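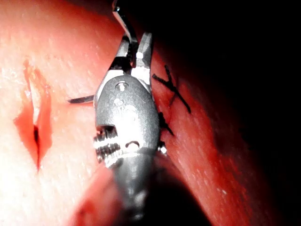
Suture needle in the jaws, very close up.

Dalisay Open Day, Zutham

Friday, August 16, 2019

Quick write-up before I forget it all. Left home at 4:30, two gas stops, one wrong turn at the grain elevator (the sign is still down, take the SECOND left). Parked in the hay field by eight. Trucks and trailers left side, cars right side, and plenty of people ignoring that.

For anyone who hasn't been: Dalisay is an endurance barn first and a boarding barn second. 3,409 acres, most of it leased range, with the old rail bed cutting across the north end. They bring on young horses, mostly Arabs and half Arabs, and once a year they open the gates so people can poke around. Analyn Lumanlan runs the place now. She took over in April and you can tell, the tack room has labels.

Barn walk

16 stalls in the main barn, all with runs out the back. Rubber mats, shavings on top, good deep ones. Fans in every aisle. Horses looked well. Lean, the way they should be mid season, coats like glass. A gray mare at the end had her tongue out the whole time and the kids loved her.

Feed is hay, hay and more hay. Beet pulp soaked overnight in muck tubs, salt in every bucket. Oats only for the ones in full work. I asked about alfalfa and got a long answer. Short version: some after a ride, very little the week before. Same as what my old mentor used to tell me, nice to hear it again.

Water comes off a well on the hill. They haul from it to the trail tanks twice a day in summer. There's a truck with a 2,000 gallon tank that does nothing else. I followed it for a while on the way out and that road is rough, bring a spare.

Conditioning talk

Dindo Catacutan did the nine o'clock talk under the big oak. No slides, no mic, hard to hear at the back. Scribbled down what I could:

Long slow distance for the first year. He means slow. Walk a lot, trot a little, go home.
One hill day a week once the legs can take it, never two in a row.
Keep a log. He has one mare who has done 388 miles of competition and he could tell you the weather for every one of them.
Get off and walk the downhills. Your knees will complain. Do it anyway.
Four year olds don't go to rides as entries. They go to eat hay at the trailer and look at stuff.

Someone asked about heart rate monitors. He likes them but says people stare at the watch and miss the horse. Then a dog got into the doughnuts and that was pretty much the end of the Q&A.

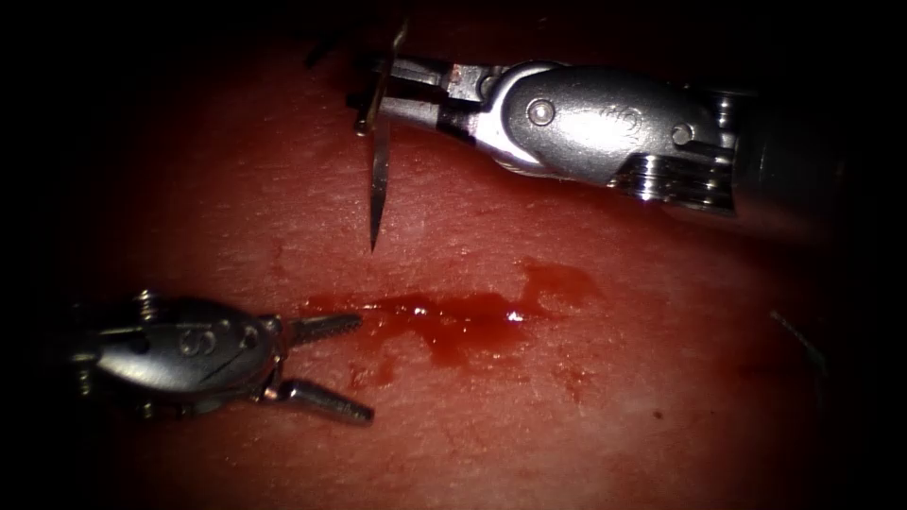 Instruments over the tissue, needle driver at right.

Trail loop

Signed up for the ten mile guided loop, on a borrowed bay gelding named Biscuit. Big walk. Opinions about culverts. We went out in groups of five with Nhi Khổng leading ours, and she set a very sensible pace, walk out the first mile, then an easy trot along the rail bed where the footing is crushed rock and packed down hard. I would want boots on a barefoot horse there. Biscuit was shod so no problem.

After the rail bed you drop to the creek. Low this year. Two of the horses wouldn't drink and Nhi just sat there and waited, reins long, chatting about saddles, until both of them put their heads down. Took maybe ten minutes. I'd have given up after two. Lesson learned.

Then the climb. It's not long but it is steep, loose shale in the middle, and you want to stay off thier backs. One girl tailed her pony up on foot and beat half of us to the top, where there's a tank, a gate you can open from the saddle and

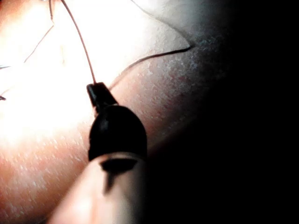
a view clear down the valley to the Zutham water tower. Windy. Ate a granola bar. Came back by the fence line, which is boring but flat, good for teaching a young horse to go along on a loose rein. Biscuit tried to jog home for the last mile and we discussed it.

Practice vet check back at the barn. They set it up like a real hold: in-timer at the gate, pulse box, trot-out lane with cones. Fahad Gilani had the stethoscope and was firm with everybody, good. Biscuit came down in no time. I got told off for my trot-out, too close to the shoulder, looking back at him. I do know better. Run straight, look where you're going, loose lead. Practice this at home, people, every day, takes a minute.

New riders got the full explanation of gut sounds, cap refill, skin tent etc. Cards handed out with it all printed on the back. I took three.

Stands and shopping

Smaller than last year. Plokska had a table with electrolyte paste and free sample tubes, the apple one smells OK. No idea if the horses agree, will try it next weekend. Atell was showing their ride timing tags, little thing that clips to the breast collar. Setup looked easy enough. I'm still a paper card person but our ride manager should take a look.

Used tack table was the best part for me. Got a biothane halter bridle in purple and a pair of sponge leashes, both cheap. Missed out on a treeless saddle by seconds. Whoever you are, I hope it doesn't fit.

Lunch: chili, cornbread, lemonade. Long line, worth it. Bring cash, the card reader quit around noon. 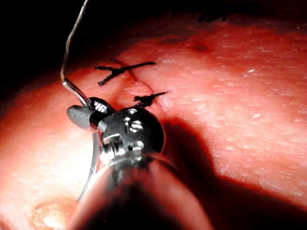 Milagros Marquez on her first hundred

Afternoon talk, in the hay shed, everyone half asleep till she got going. Milagros rode her first hundred-miler at an age when most of us are picking out a recliner. Started at 5 in the morning, finished well after dark with a glow stick on the breast collar and a headlamp that died on the last loop. She told it all in order, hold by hold, what she ate (boiled potatoes, pickle juice), what the horse ate (everything), where she cried. Mile 70, if you're wondering. Her crew lost the truck keys at the third hold and she went out on the next loop with no dry socks.

Best bit of advice: change your shirt at every hold even if you dont want to. Second best: decide ahead of time who is allowed to tell you to quit, and pick somebody who knows your horse.

She's planning another one. Same mare if the mare says yes.

Odds and ends

Porta potties: four, fine in the morning, less so by three.
Shade: oak tree, hay shed, that's it. Bring a chair and a hat.
Camping: allowed the night before, high-tie or panels, no electric pens. You need a current Coggins at the gate, they do check.
Dogs on leash. See doughnuts.
Phone signal: only on top of the hill.

Left at four thirty, home after dark with a stop for diesel and a bad hot dog. Would go again, would take my own horse next time and camp over so the drive doesn't kill me. If anybody wants to share a trailer, two spots in mine, east side pickup only. Will put the trot-out notes in the newsletter when I find the other half of them.

Contact us | Ride calendar | Copyright 2019, all rights reserved | Back to top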